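The Robot Will See Your Medicine Cabinet Now

2021-05-17

I went to the open day at Breltum because my sister-in-law had a spare ticket and because I had been promised a sandwich. I mention the sandwich early so you can weigh the rest of my opinions accordingly. It was egg.

Breltum occupies a low building behind a tile warehouse, and once a year it lets in the public, by which it means the relatives of people who work there, a few students, and men of my age who stand with their hands behind their backs and nod at machinery. There were 60 of us in the first group. We were given lanyards. Mine said GUEST, which I found fair.

The program listed 4 demonstrations. The first, called Kellon, was a cart that followed a young man down a hallway. It followed him back. I have owned dogs that were less reliable, though none that needed a firmware update before the afternoon group. The second was a talk. The third was a screen with a graph on it, and a line that went up, and an engineer who looked at the line with such open affection that I felt I should leave them alone together.

The fourth was the one I have been thinking about ever since, and it was about throwing things away.

It was run by Bouchra El Fassi, who had the patience of somebody who has explained her job at many family dinners. The project is called Flolia. The idea is that when a person gets old, or gets sick, or simply lives in one house long enough, the medicine cabinet fills up with boxes and bottles that ought to have been gone years ago, and that two robot arms on a table could help sort out what stays from what goes. It doesn't decide, she said. A person decides. The arms pick up and put down.

A man near the front asked how fast it was. She told him it was slow. He asked how slow, and she said he was about to find out.

I liked her a great deal for that. I have been to enough of these events to know the usual answer, which involves the word "currently" and a hopeful look toward the parking lot.

So we gathered around the little enclosure, which someone had lined with a cheerful print of leaves and flowers, the sort of pattern you see in the waiting room of a dentist who wants you to think well of him. I had expected something grayer. All my life I have been told the future would be brushed steel, and when I finally got up close to a piece of it, it had been decorated like a guest bathroom.
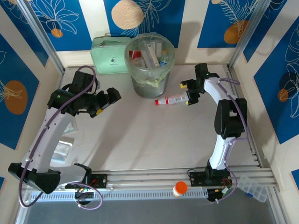

What struck me was how quiet the crowd got. These were people who had talked straight through the graph. Put a bottle with a red cap in a robot's grip, though, in front of a trash can, and grown adults will hold their breath as if it were a penalty kick. A boy beside me whispered "drop it, drop it," and I honestly couldn't tell which outcome he was rooting for. I'm not sure which one I was rooting for either.

I should say where I stand. I am not against robots. I have a dishwasher and we get along. My complaint has always been with the way they are presented to us, as guests of honor at a party we are paying for. Every few years a machine folds a shirt on a stage, very badly, while music plays, and the next morning I read that laundry is over. I have now lived through the end of laundry several times. There is a pile of it behind me as I write.

A machine that clears out old medicine is a humbler proposition, and I think a better one, and I'd like to explain why with reference to my mother's bathroom.

When we moved her out of her house one August, my brother and I did that cabinet in an evening. We had set aside twenty minutes. There was cough syrup in there from a previous administration. There were boxes with one pill left in them, kept, I suppose, in case of one-pill emergencies. There was a tube whose label had worn away completely and which neither of us was willing to open. And she sat on the edge of the tub the entire time and argued for every item. The eye drops had been good eye drops. The ointment was from the nice pharmacist. By nine o'clock my brother had gone out to sit in the car.

Would two robot arms have helped? My first thought, watching Flolia at work, was no, of course not. The lifting was never the hard part. A box of old tablets weighs nothing. The hard part was three tired people in a small room with the fan on, two of them losing their tempers.

My second thought came later, while I was waiting for the sandwich. It was that the arms don't have a temper. Suppose my mother had been given one of these things and left alone with it for a week. It would have held up the eye drops, and she could have taken all afternoon to make her case, and it would not have sighed. It wouldn't have said "Mom" in that voice. She'd have said keep, and it would have kept, and perhaps on the third day, with no one to win against, she'd have said all right, that one can go.

I put this to Bouchra El Fassi during the break. She said it was a nice thought and that they were still mostly working on bottles. Round things are a nuisance, she told me. Small things are a nuisance. Clear plastic is its own kind of misery, and anything that crinkles can ruin a morning. I said that described my mother's bathroom pretty exactly, and she wrote something down, possibly the word "exit."

Now, the case against, which was put to me over the coffee urn by Hakim Pattinasarany, a retired pharmacist with very firm eyebrows. He thought the entire thing was upside down. In his day, he said, you brought the bag in to the counter and a person went through it with you. He had done it hundreds of times. You learned more from that bag than from any form: who had stopped taking what, who was sharing pills with a husband, who couldn't get the caps off and was too proud to mention it. Give the job to a machine on a table and all that goes in the trash along with the boxes.

He is right, and I told him so, and he seemed disappointed to have it over with so quickly.

But I would ask where that counter is now. The pharmacy in my neighborhood has one person behind the glass and a line reaching back to the greeting cards. If I walked in with a grocery bag of my mother's ointments I would be asked, politely, to download something. The robot hasn't pushed Hakim Pattinasarany out of his job. His job was cut up and carried off years ago by people with two legs and a spreadsheet, and now along comes a pair of arms to stand in the empty space, and we blame the arms. It seems unfair on them. They only just got here.

That, I think, is what bothers me at every open day, and it's why I keep going to them. The machine is never the part worth arguing over. It is usually rather sweet. What I want to hear is who will be in the room with it. Will there be somebody like that pharmacist at the other end of a phone, with time to talk? Or will the brochure say "frees up staff" and the staff be freed, in the sense of let go?

I asked this at the closing session. The session was held in a room named Gbeho, which seats 234 according to the sign on the door and held the 60 of us in a way that made everyone sit at the back. A man in a very good sweater thanked me for the question. He said it was an important question. He said it was a question they were asking themselves all the time. Then he took one about batteries.

I don't hold it against him. He makes arms. Asking him who'll sit with my mother is like asking the man who sells you a kettle whether anyone will come to tea. Still, somebody ought to be asked, and they ought to be asked while the thing is still slow and still defeated by anything that crinkles. Once it's quick, the contracts will already be signed, and I'll be reading that it's all over, like laundry.

On the way out we were each given a pen and a card with a web address, where for 300 dollars one can become a Friend of Breltum and get a better lanyard. I took the pen. My sister-in-law took two.

When I got home I opened my own medicine cabinet, meaning to make a start. I found a bottle of drops I'd bought for a trip I no longer remember, and I stood there with it in my hand for quite some time. They were good drops. I put them back.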